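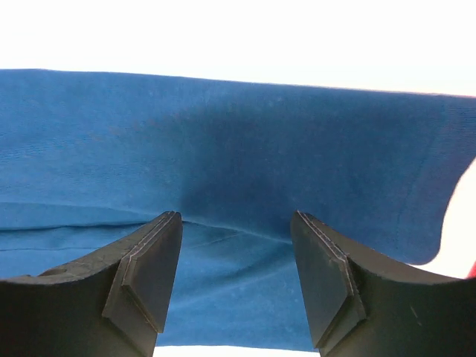
布是怎么来的

你身上穿的衣服、床上铺的床单、擦桌子的抹布，差不多都是布做的。布很软，可以折，可以卷，也可以揉成一团。纸也能折，可是纸一沾水就容易破，布泡在水里洗很多次也没事。这和布的做法有关系。

这篇文章讲布是用什么做的，怎样染上蓝色，又该怎样把它叠好。

从纤维到纱线

布的最小部分叫纤维。纤维是很细很细的丝，比头发还细。有些纤维来自植物，比如棉花和亚麻。有些来自动物，比如羊毛和蚕丝。还有一些是工厂里做出来的，比如涤纶，它的原料大多来自石油。

一根棉纤维只有几厘米长，轻轻一拉就断。人们把许多根纤维排在一起，一边拉一边拧，它们就会互相缠住，变成一根长长的线，这叫纺纱。你可以拿一小团棉花试试：用手指捏住一头，慢慢往外拉，同时朝一个方向拧。拧过的地方会变得结实，没有拧的地方一拉就散开。

从纱线到布

有了纱线，就可以做布了。最常见的办法有两种。

第一种叫机织。先把许多根纱线竖着绷紧，这些线叫经线。再让另一根纱线横着穿过去，从一根经线上面过，从下一根经线下面过，这根横着走的线叫纬线。纬线来来回回走很多趟，布就一点一点变长。床单、衬衫和牛仔裤一般是机织的布。

第二种叫针织。针织是把纱线弯成一个个小圈，让后一个圈从前一个圈里穿出来。小圈可以变宽，也可以变窄，所以针织的布很有弹性。T恤、袜子和毛衣一般是针织的布。

找一件旧T恤和一条旧手帕，用放大镜看一看。手帕上的线一横一竖，像小格子。T恤上的线弯弯的，像一排排小辫子。再用两只手拉一拉，看看哪一块伸得更长。

蓝色从哪里来

棉花刚摘下来的时候，多半是白色或者淡黄色的。要得到蓝色的布，就要染色。

很早以前，人们用植物来染蓝色。有一类植物的叶子泡在水里发酵以后，可以做出一种蓝色的染料，叫靛蓝。用靛蓝染布有一件奇怪的事：布刚从染缸里拿出来时是黄绿色的，在空气里晾一会儿才慢慢变蓝。这是因为染料碰到了空气里的氧气。想要颜色深一些，就把布放回染缸再染一次。染的次数越多，蓝色越深。

现在的染料大多是工厂里做的，颜色种类很多，同样是蓝色，就有天蓝、湖蓝、藏青等等。

Turkent镇有一个小小的织布展览室，Birutė Adomaitis老师在那里教小朋友认识布。她的柜子里有43块蓝色的布样，每一块都缝在硬纸卡上，卡片背面写着是什么纤维。最浅的一块是亚麻，颜色像冬天的天空。最深的一块是羊毛，在暗一点的地方看，几乎像黑色。

Birutė老师会让小朋友先闭上眼睛摸一摸布样，说出哪块粗、哪块滑、哪块厚，然后再睁开眼睛看颜色。很多小朋友一开始会把丝绸和涤纶弄混，因为两种摸起来都很滑。

布为什么会皱

把一块平平的布揉成一团，过一会儿再打开，上面就有了皱纹。揉的时候，里面的纤维被压弯了。有的纤维弯了以后很快能弹回去，比如羊毛和涤纶。有的弹不回去，比如棉和亚麻，所以亚麻衣服穿一天就有很多褶子。

水和热能让棉纤维变得容易改变形状。熨衣服时，熨斗又热，又常常带着蒸汽，把布压平以后，布冷下来就能保持平整。熨斗很烫，要请大人来用。

没有熨斗也可以让布少一些皱纹。洗完以后马上拿出来，抓住两个角用力抖几下，再把边拉直，挂起来晾干。

怎样叠一块大布

大块的布一个人叠不太方便，最好两个人一起叠。Shewit Tsegaye今年十岁，她和妈妈每次收床单都这样叠：

1. 两个人面对面站好，每人捏住两个角，往后退，让布展开。
2. 各自把两只手合到一起，布就变成了原来的一半宽。
3. 一个人把对折的那条边理一理，让上下两层对齐。
4. 两个人走到一起，一个人把手里的角交给另一个人，再弯腰拿起垂在下面的那条折边。
5. 再对折一次或两次，放到桌上，用手掌从中间往外抹平。

如果只有你一个人，可以把布铺在床上，先对齐一条长边，再对齐短边。布的角对不齐时，不要硬拉，把那一层掀起来重新放就行。

叠小一点的布，比如毛巾和枕套，用同样的办法，在桌子上就能做。

旧布还能做什么

布旧了，颜色淡了，或者破了一个洞，还有别的用处。旧毛巾可以剪开当抹布。旧床单可以铺在地上，画画时接住颜料。结实的旧裤子可以剪成小块，补别的衣服。碎布还可以送到回收的地方，机器会把它们重新撕成纤维，用来做填充的材料，也有一些再纺成纱。

纤维撕过一次会变短，纺出来的纱没有新的那么结实，所以常常要掺进一些新的纤维。

几个词

纤维：很细的丝，是做纱线的材料。
纱线：许多纤维拧在一起做成的线。
经线：织布时竖着绷紧的线。
纬线：织布时横着穿过去的线。
靛蓝：一种蓝色的染料。

试一试

在家里找三块不同的布，先看看标签上写的是什么纤维。在每块布上滴一滴水，看哪一块吸得最快。然后把三块布分别握在手心里，数到二十再松开，比一比哪一块的皱纹最多。把结果画在本子上，旁边写上布的名字。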